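3.2 Garments and initial states

All trials used children's tops from a single secondhand lot supplied by Timmermans, sorted at the Wutarley site and entered in the inventory on 10/08/2024. Tops were chosen over trousers and towels for one property: the collar, the hem and the sleeves give an annotator distinct landmarks even when most of the garment is crumpled. Plain tops were kept as a separate subset and are treated in Section 3.4.

Printed or patterned fronts complicate the labeling. Lettering and large motifs break up across folds, and an edge in the artwork can be taken for an edge in the cloth – a confusion also noted in the Doltimus annotation guide. Each garment was recorded both on the table and suspended, and the two kinds of state were labeled separately.
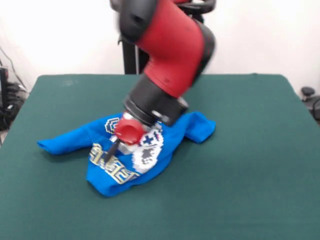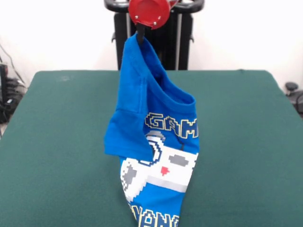
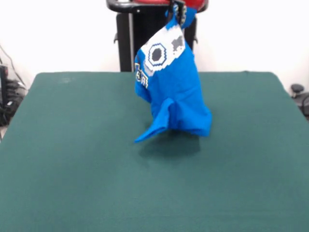
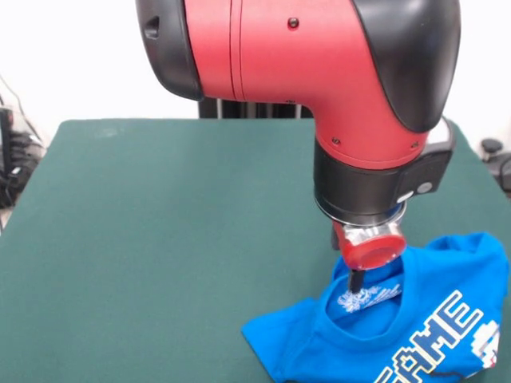
Figure 2. Blue tops on the green work surface, lying on it or held above it.

Annotators marked the collar, both sleeve ends and the hem wherever these could be located, and left a landmark blank where the fabric hid it. A total of 3000 states were labeled, of which 100 were labeled twice to check agreement. Disagreements were concentrated on the hem, which is easily confused with a deep fold once the lower part of a garment bunches. Sleeve ends caused less trouble, except where left and right could not be told apart; these were merged into a single class.

Garments were laundered after every 16 trials with Nukent detergent and dried flat. No ironing was done – creases from earlier trials were accepted as part of the initial state.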